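Kaimal two-finger gripper — long-ish review after a month on the kitchen bench

Posted February 2024
Bought direct, no discount, nobody sent me anything
Score: 7/10

Quick one, well it was meant to be quick. Had the Kaimal on the arm for a month now and keep getting asked if it's worth swapping from the Parnness. Short answer yes if you do drawers and flat things, no if you mostly do soft stuff. Long answer below, typed between runs so forgive the mess.

Setup for anyone new. We use a mock kitchen bench, marble top, real appliances, wooden drawer unit with a bar handle. Same jobs every time: open drawer, get something out, shut drawer, board, mug, plate. Boring on purpose. 746 logged attempts across the two grippers, same arm, same controller (the Tranusetti one, more on that later, sigh).

Mounting

Easy. Four bolts, one cable, done before the kettle boiled. The Parnness needed an adaptor ring and a bit of swearing. Kaimal's plate sits flush and the dowel pin is a proper fit, no wobble. Cable exit is on the wrong side for me but that depends on your wrist so can't mark it down much. Manual is 32 pages and the bit you need is on the last one.

One gripe — the bolts in the box are too short if you add any sort of camera bracket. Bought longer ones. Why not just put two sets in the bag.
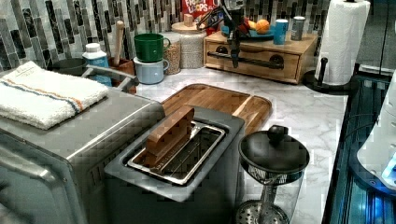

Drawers were the reason I bought it. Bar handles are horrid for grippers, you need to get a finger behind the bar without whacking the drawer front, then pull dead straight or the runners bind. Parnness fingers are thick at the tip and I was forever nudging the drawer shut while trying to open it. Kaimal tips are slimmer and they go in behind the bar with room to spare.

Pull is good too. No slip that I could find on the bar once it's closed properly. Where it goes wrong is the approach angle. Come in a touch skewed and one finger rides up on the handle and you get half a grip, which feels like a whole grip to the controller, and off it goes with nothing in its hand. Had a lot of those in week one. Fixed most by slowing the last bit of the approach and adding a second close after a short wait. Bodge but it works.

Speed I'd call fine. Not quick. Full open to full close feels leisurely next to the Parnness, and if you're doing lots of small picks you will notice. There's a fast mode. Fast mode is loud and I turned it off.

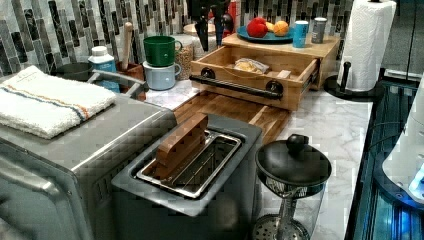 Getting things out of the drawer is a different story. Anything in a plastic bag is a pain with hard fingertips. Bag slides, contents roll, you end up pinching a corner of plastic and hoping. Parnness with its rubbery pads was better at this, plainly better, and I went in wanting the Kaimal to win. Wenceslao Trujillo, who I share the bench with, stuck some thin silicone on the Kaimal tips and that closed most of the gap, but then they're fatter and you've lost a bit of what made them good on handles. Swings and roundabouts.

Would love it if Kaimal sold swappable tips. They don't. There's a page on the site saying coming soon, been there since I ordered.

Force control

You get 16 steps. Lower ones are all much the same, I couldn't tell the bottom few apart by feel or in the logs. Top end is strong enough to mark a softwood block, so go careful. Middle is where you'll live. Parnness gives you a smooth scale and reads back what it's really doing, Kaimal just reads back what you asked for. For teleop not a big deal, for anything that learns from the logs it's annoying as you're recording wishes.

Wrist camera

Sold seperately and I nearly didn't bother. Glad I did. It's a small unit, the Vuvatia one that most people round here seem to use, and it clips in under a bracket. On its own the side cameras never show the bit that matters, as the arm is always in the way right when you close on something. From the wrist you see the handle and the fingers' line to it and you can tell early if you're going to miss.

Things I don't like about it: compression. Plain pale surfaces go blocky, and marble is pale surface with thin veins so it's about the worst case. You can turn the bitrate up but then the lag creeps in. I settled on a middle setting and live with it. Dark shiny handles also throw long reflections and autofocus hunts on them, so lock the focus. Lock the exposure as well while you're in there.

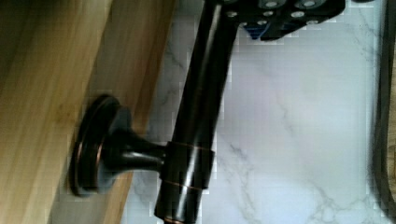
Mount position matters more than which camera you get. Mine was too far forward to begin with and the gripper body filled half the picture. Moved it back 20 mm and tilted it down a bit, much better, you still see some of the housing but enough handle to aim by. Higinio Arriaga over at the other bench has his further out to the side and swears by it. Tried his. Made me feel seasick.

Controller

Not really fair to put this in a gripper review but you can't use one without the other. Tranusetti handles the Kaimal through a plug-in. The plug-in is ok. Drops the connection if the gripper goes to sleep, and it goes to sleep by default, so turn sleep off in the settings before you do anyhting else. After that no drop outs at all. With the Parnness it's native support and you never think about it. If you've got a different controller your milage will vary, check before you buy.

Second gripe, the calibration needs redoing after every power cycle. Takes no time but you will forget and then wonder why it's closing short.

Flat things and the board

Big surprise of the month for me. Cutting boards are nasty, low to the worktop, nothing to get under. With the Parnness I'd given up and was shoving them to the counter edge first. The thin Kaimal tips will take a board by its rim if you come straight down and keep the wrist square. Not every time. Often enough that I've put it back in the job list.

Come down slowly though. Hard tips on marble makes a noise you won't enjoy, and there's no give in the linkage to save you. I set a floor height in the controller a hair above the worktop and crept down from there.

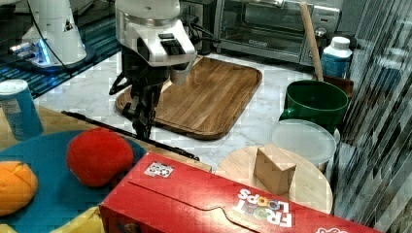 Coming down on the near rim of the board, fingers just above it.

Soft toys and mugs

Plush food is easy for both, you'd have to try hard to drop it. Mugs by the rim fine. Mugs by the handle, depends which way the handle's facing and how much wrist you've got left. Round lids were bad on both. Cardboard boxes ok on a low step, too high and you crush the sides in. Big cereal box lying flat is wider than either gripper opens so don't bother, push it.

Wear

Tips have gone shiny, no play in the joints yet. One screw on the housing worked loose in week two, bit of threadlock, fine since. Parnness never did that but the pads wore out and had to be replaced, so call it even.

Good
— slim tips, best thing I've used on bar handles
— mounts in no time
— takes a board by the rim

Bad
— slow unless you like noise
— force readback is fiction
— hard tips and plastic bags
— short bolts
— goes to sleep

Keeping it? Yes. Parnness is in the drawer (a different drawer) and comes out for bag days. If Kaimal ever do the soft tips I'll put it up to an 8 and sell the other one.

Will add numbers per task when I've cleaned the logs up. Ask below if you want the approach settings, I've got them in a text file somewhere.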